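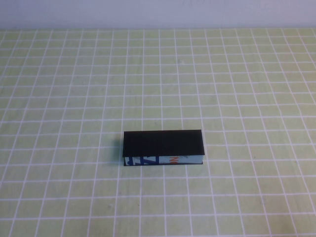 Section 5: Setting up your first weekly menu

Jia plans evening meals for a household and turns them into one shopping list. Before starting this section you should have created an account and chosen a password (Section 2) and entered the people who eat with you (Section 3). Setting up the first menu takes longer than later ones, as the planner has nothing to copy from.

5.1 Choosing the planning week

1. Open the Menu tab and select New week.
2. Choose the day you normally do your main shop. The planner treats this as the first day of the week.
3. Mark any evenings when no meal is needed. Tap the evening once for "out" and twice for "leftovers".
4. Select Save.

Note: An evening marked "leftovers" must come after a meal with spare portions. If it does not, a small triangle appears beside the day and the week cannot be sent to the list.

5.2 Setting portions

1. Select the Portions button at the top of the week.
2. Check the number shown against each person. Adults are set to 1 and children under ten to half.
3. Change any figure that is wrong. Quarter portions are accepted.
4. If you want a packed lunch from the same meal, tick Lunch next day. One portion is added for each person ticked.

Note: Portions changed here apply to the current week only. To change them for good, go back to Section 3.

5.3 Adding meals

The recipe library holds 2671 dishes. You can fill the week by hand or let the planner suggest meals.

To fill the week by hand:

1. Tap an empty evening.
2. Search by main ingredient, cooking time or name.
3. Tap the dish, then Add.

To use suggestions:

1. Select Suggest.
2. Set the longest cooking time you will accept. The default is 36 minutes.
3. Choose how many evenings should be meat-free.
4. Select Fill. Meals you have already added by hand stay where they are.
5. To swap a single meal, press and hold it and choose Another.

Caution: Suggestions leave out the foods listed under Avoid in each person's profile, but they do not check the label of the product you buy. If someone in the household has an allergy, read every label yourself, including stock cubes, sauces and spice mixes.
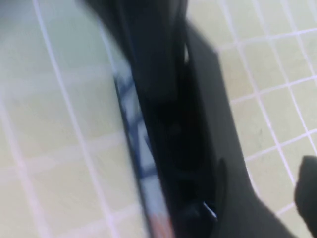 5.4 Checking the store cupboard

1. Open Cupboard and go through the starter list of 22 items (oil, flour, rice, tinned tomatoes and so on).
2. Tick what you have. Anything left unticked is added to the shopping list when a recipe calls for it.
3. For items that run out quickly, set a low mark. The planner will then add the item before you reach the end of it.

Valtteri Huttunen, who wrote the recipe notes, suggests leaving salt, pepper and cooking oil off the low marks until you have planned for a month or so. By then you will have a fair idea of how fast you use them.

5.5 Sending the week to the list

1. Go back to the Menu tab and select Make list.
2. Look through the amounts. Fresh items are rounded up to the size normally sold, so a recipe needing half a cucumber will show one.
3. Remove anything you do not want by swiping left.
4. Select Send. The list goes to every phone joined to the household.

If you collect from the Bratdale or Flokolcombe shop, choose the branch before you select Send. The list is then put in the order of the aisles at that branch. Other shops use the general order, with fresh food first and frozen last.

Note: Once a list has been sent, changes to the menu do not alter it. Select Update list to send the new amounts. Items already crossed off stay crossed off, even when the amount has gone up.

5.6 Moving meals during the week

1. Press and hold the meal and drag it to another evening. The two meals change places.
2. If a meal uses fresh fish or mince, check the use-by date on the pack before moving it to a later day.
3. Frozen ingredients show a snowflake. The defrosting reminder moves with the meal and is sent at 8 pm the evening before.

If you also keep recipes in Dromitz, see Section 6 for how to bring them across.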